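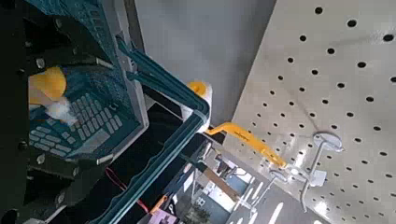
Paint roller at the pegboard, wrist camera.

In July I wrote that our restocking policy was "almost good" on hanging tools. Some of you asked me what almost means, so I will try to answer with the results, including the ones I don't like so much.

The task is easy to say. There is a basket with hand tools, there is a pegboard with hooks, and the tools must go from one to the other. For a person it is boring work. For a learned policy the grasp is the comfortable part, and the last few centimeters before the hook are where everything goes wrong. The hole in a handle is small, the hook is thin, and from the head camera both of them almost disappear against the white board with all its black holes.

We trained with 752 demonstrations, all collected by teleoperation. Primo Fiore did more than half of them and he has a very recognizable style: he goes to the hook a little from above, stops, and then lowers. I prefer to push straight forward. We did not agree on a rule before starting, and this was a mistake. When two operators solve the same moment in two ways, the policy learns something in the middle, and the middle in this case is the metal of the hook. After we removed my straight pushes from the training set the model got better, and I had to accept some comments at lunch.

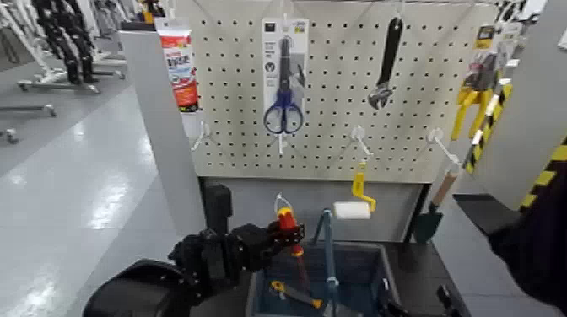
Head camera view, with a tool held over the bin.

The main comparison was between two policies. The first one, which we call Rimelari, sees only the head camera. The second, Vallel, has the same network but receives also the wrist cameras. We ran 100 trials with each, with the same set of tools and the same hooks.

On picking, the difference is small enough that I would not defend it in front of a reviewer. On hanging, Vallel is clearly better, and when it misses it misses in a different way. Rimelari releases the tool beside the hook with full confidence. Vallel hesitates, goes back, and tries again up to 3 times before it lets go. I had not expected the retries, because we have few of them in the data. Nimal Khan thinks they come from Primo's habit of stopping before he lowers, so that the policy has a kind of waiting point where it can return. It is a nice explanation but we did not test it yet.

The paint roller is the tool that I watch the most. The handle is bent, so the weight hangs to one side and the roller turns in the fingers while the arm is moving. If the grasp is too near the cover, the open end of the handle arrives at the hook with the wrong angle.

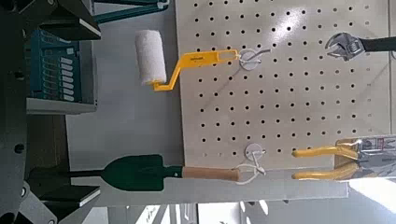

The trowel has the opposite problem. It is long and quite straight, and a small error at the grasp becomes a big one at the other end. We tried to correct this by adding noise to the wrist pose in training. It helped the trowel and it made the roller worse, so for now it is switched off.

One thing I would do differently is the scoring. We counted a trial as good if the tool stayed on the hook after release, and this says nothing about how it got there. Some of the good trials I would be ashamed to show. For the next round Nimal is writing a score that also looks at contact with the board.

The code for the evaluation still has paths from my own computer inside. I will clean it and then put the link in this post.

Recent posts
Why we stopped using the Zanetti gripper pads
Notes on camera delay, part 2
Flotden: a small tool for cutting long demonstrations
How I label failed grasps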